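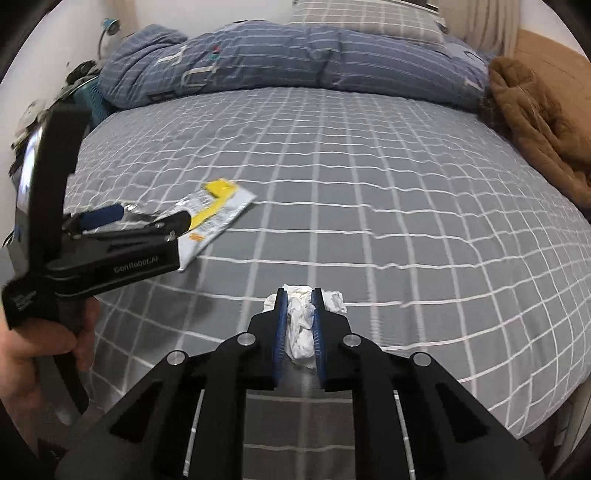 Tissue in one gripper, snack wrapper in the other, on the checkered sheet.

Handheld grippers: soft trash keeps slipping, pads or my hands?

Posted by Cillurside, 2022-03-16

Hello everyone! I've been trying out a pair of handheld grippers on bedroom tidying (tissues, wrappers, all the light stuff that ends up on a bed) and I'd love some advice before I commit to one set of pads. Both have blue pads, and the ones on the gripper with the tissue are ridged. Tissues are a dream. Wrappers are another story - I get hold of one end, start to lift, and in up to 50 tries out of 150 the thing slides out before I reach the bin. I also can't decide about the camera. The wide lens bends the lines on my sheet terribly near the sides, and I wonder if that is throwing off my sense of where the fingers are. Should I be looking at smoother pads, a narrower lens, or just practicing more?

Dionysis Mitsotakis-Vlachou

Welcome! I went through much the same thing in March, comparing ridged pads with plain flat ones on the Masstead arm, so I hope this saves you an evening or two. Ridges are lovely on anything that squashes, and a wadded tissue settles right into them. Shiny plastic film only touches the tops of the ridges, so you get very little contact. I did 105 lifts with each kind of pad, using the same wrappers, and the flat soft ones dropped 9. The ridged ones did a good deal worse, though I'm sorry to say I lost the sheet with that number on it.

Before you buy anything, try taking the wrapper nearer its middle and closing a little slower. I'd keep the wide lens too. You want both grippers in view, and a checkered sheet is handy for seeing whether your lens correction is any good - if the lines still bow after you run it, calibrate again.

Naidoo

get the flat pads

Runley

I use a narrower lens and like it fine for one hand, but with two I was forever losing the other gripper off the side. Can't help with pads, mine are the ones that came in the box. Do wipe them down now and then, though, chip grease is awful!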